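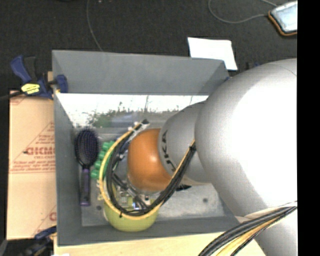 You'll be home by Christmas, a reader told me when I wrote that we were giving up the car in our new country, and possibly divorced by Easter. Buses abroad, according to her, are for students and people with no luggage.

Well, we're still here, still married, and I've become a terrible bore on the subject. My view is that anyone who moves abroad should spend the first year without a car. I know! I'd have rolled my eyes too. Back in Chisholm I drove to the postbox.

But think about what most of us do when we arrive. We buy something big with air conditioning, we find the supermarket that sells proper teabags, and we drive between the two with the windows up. I met a couple who'd lived outside Flunimwood for years and couldn't tell me where the baker was (it's behind the church, you can smell it from the bus stop). Lovely people, but they might as well have been living in a lay-by.

The 202 goes past the end of our lane at 8.30, or when it feels like it. There are 133 bends between us and the coast, my husband says, and I believe him, having had my eyes shut for most of them. On that bus I've learnt the words for knee operation, goat, son-in-law and "move your bag". None of those were in my evening class. I've also been told off for my shoes, given half a melon and invited to a christening where I knew only the grandmother.

Is it a nuisance? Of course it is. The last one back leaves Prenus before supper, so there goes your evening out, and in December I stood in sideways rain for over an hour with a lamp. If you've got small children or a bad hip then please ignore me and buy the car. And I do get cross with expats who call the buses "charming" when the neighbours would dearly like a few more of them. I'd like a few more of them too!

Still, give it the year. You can always get the car afterwards. We've been looking at a little second-hand one ourselves, as it happens, though I've told my husband I'm keeping my bus pass.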